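Handheld Gripper Work in Homes: Good Practice Gallery

Estance Field Notes
Sunday, April 26, 2020

The pages in this gallery go with the Estance practice sheet for people who record household tasks with a handheld gripper. The sheet itself is 2 pages long and covers setup, handling, privacy and the session log. The notes on this page are the parts we get asked about most, set next to the work they apply to.

The sheet was first written for the Sumham project, where folding and tidying made up most of the tasks. It has been revised once, after the Dobson sessions, and the numbering below follows the revised version. Rule numbers that do not appear here deal with charging, shipping and file transfer.

Rule 1. Before the session
Get the consent form signed by every adult in the home. Agree on which rooms will be used and keep to them. Ask about anything that should be put away first, such as mail, medicine, family photographs and screens. Tighten the finger screws and wipe both pads with a dry cloth.

Rule 2. The room
Leave the room furnished as it is. Do not clear a bed or a shelf to make the task easier, and do not bring in props. Curtains may be open or closed, but do not change them between the first take and the last. If there is a mirror, work with your back to the wall beside it.

Rule 4. The approach
Come in with the jaws open and the item between you and the far side of the surface. Stop for one full second before closing. Keep the free hand out of the way unless the task card calls for two hands.
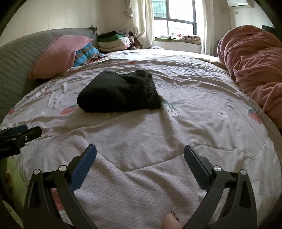

Jaws open, dark garment on the strawberry-print quilt. Rule 4 applies.

Rule 5. Fingers
Keep fingertips behind the jaw bases where you can. A fingertip showing at the bottom of the view does not void a take. A finger between the pads does, and the take should be marked and repeated.

Rule 6. Soft items
Grip cloth by a fold or an edge. Do not press the finger ends down into bedding to get under an item. If the pads pick up the quilt along with the garment, open, back off and start the approach again. Do not shake the tool to free it.

Rule 7. Failed takes
Keep them. A dropped sock or a missed grip goes in the log with an F and stays in the set. The Flusell archive holds 3,000 takes from bedrooms and laundry areas, and 351 of them are marked F. Please do not delete anything in the home. Deletions are made at the office, and only when a resident asks or Rule 1 was broken.

Rule 9. Ending the session
Put the items back where they were unless the resident wants them left folded. Fill in the log before leaving the room. Leave a copy of the consent form, with the office address on it, so the resident can withdraw later.

The next revision of the sheet is planned for August. Comments on Rules 4 to 7 are the most useful to us at present, and should give the rule number and the task card used.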